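Hotumen 3-Piece Bench Set Review: Pliers, Knife and Tape

214 shares | 12 comments

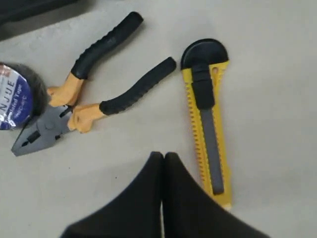 I bought this set in October to replace the odds and ends in my kitchen drawer. For years I had a pair of pliers with a stiff pivot, a box cutter with one rusty blade, and whatever tape I could find in the garage. I wanted one decent version of each. The Hotumen set is a pair of combination pliers, a utility knife and a roll of electrical tape, and I paid for it myself.

The pliers

Most of the price is in the pliers, so I'll start there. They're a normal combination pattern with serrated jaws and a cutter behind them. The handles have orange-tan grip sections near the head, with a flare that stops your hand sliding forward, and black rubber sleeves from there to the ends.

The pivot was stiff out of the package. I put a drop of light oil on it, opened and closed it for a couple of minutes, and it loosened up. After that I could work them with one hand. There is no return spring, so if you do a lot of repeat cuts you'll be opening them yourself every time. I prefer that. Sprung pliers won't stay shut in a bag.

I used them to rewire 3 table lamps, pull old staples out of a chair seat and straighten the bracket on a shed door. The jaws held well on flat stock and on the heads of nails. They were less good on very small parts, because the jaws are made for bigger work. I went back to needle-nose pliers for the lamp switches.

The cutter is fine on copper wire and picture wire. It took two squeezes to get through a coat hanger and left a slight burr. My neighbor Octavio Saavedra, who did electrical work until he retired, tried them on a length of solid cable and thought the cut was clean but the handles were a little wide apart for his hand. Mine are bigger than his and I didn't notice it.

One warning. The sleeves feel like the ones on insulated pliers, but I couldn't find a voltage rating anywhere in the paperwork. I treat them as ordinary comfort grips and turn the power off at the panel first. You should do that anyway.

The utility knife

The knife is yellow, which I like more than I expected to. My last one was gray and I lost it in the grass twice.

The blade that came in it was average. It went through cardboard and carpet backing without trouble and started to drag after an afternoon of breaking down moving boxes. I swapped in a better blade from a pack I already had and it has been a much nicer knife. If you buy the set, plan on doing the same.

There is a small amount of side-to-side play in the blade when it's all the way out. For boxes and drywall this doesn't matter. For trimming veneer or cutting against a straightedge it does, and I'd use something else. The body is comfortable enough and hasn't cracked, although I dropped it off a stepladder onto concrete.

The tape

It's black electrical tape with a blue, white and red label in the middle. It stretches evenly, tears by hand if you snap it, and sticks to itself well. I wrapped a splice on some low-voltage garden lighting and it was still tight when I checked it a month later. In a cold garage it gets stiff and you have to warm the roll in your pocket for a while.

I left one roll on the dashboard of the truck and the adhesive crept out at the sides. That was my fault, but some tapes put up with it better.

Compared with the Priltetti

I borrowed the Priltetti set from Ishbel Jardine for two weekends. It costs more. The Priltetti pliers cut hard wire in one squeeze and the knife has no play in it at all. The grips are thinner and harder, though, and my palm was sore after the chair seat. The tape was about equal. If you cut steel wire often, spend the extra. For general work around the house I'd take the Hotumen pliers for the grips alone.

What I didn't like

The packaging is a molded plastic shell that you need a knife to open, and the knife is inside it. The instruction sheet is a single page on blade changing, printed very small. There is no pouch or roll, so the pieces end up loose in a drawer. I keep mine in an old bread tin.

Verdict

Good pliers, an acceptable knife once you change the blade, and tape that does its job. I'd buy the pliers again by themselves if Hotumen sold them that way at a fair price. As a set it makes sense for a first apartment or for somebody starting from nothing. If you already own a knife you like, skip it.

I've since put a second set in the truck.

12 comments

Salim Kashindye
Did the oil get onto the grips at all? Mine went slick near the head and I had to wipe them down with dish soap.

Niall Purves
Agree on the blade. Changed it the first day.

Load more comments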